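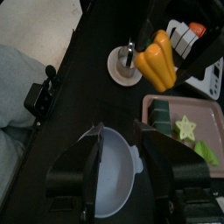
Week 9: notes on the Kustora open day

Attendance counted as a lab session, so these notes are examinable. Sorry.

Kustora runs its demonstration on toy food. Olaia Montes, who gave the talk, put it down to cost: a plastic bell pepper survives being squeezed 200 times and a real one becomes soup. Star fruit, she admitted, was an odd choice for teaching a machine about ordinary kitchens.

Points to keep:

1. Wrist view. The camera rides with the gripper, so both fingers are always in the picture and hide part of whatever sits between them. With the bowl, they overlap its left and right sides, just where you would want to look. Compare Griffiths, chapter 2.

2. Clutter. A pepper overlapping a saucer is one blob to a lazy segmenter. Several of you wrote lazy segmenters in week 6.

3. Thin parts. The metal cup has a narrow curved handle and a shiny rim. Depth sensors dislike both. Montes called this "character building."

4. Data. They record 2,000 runs per task before training. Someone asked if 37 would do. It would not.

The Ondness arm in the lobby was handing out leaflets and is not on the exam.

Reading: the Trisard handout on grasp planning. Questions to Oluwatosin Ogbonna, preferably before the night it is due.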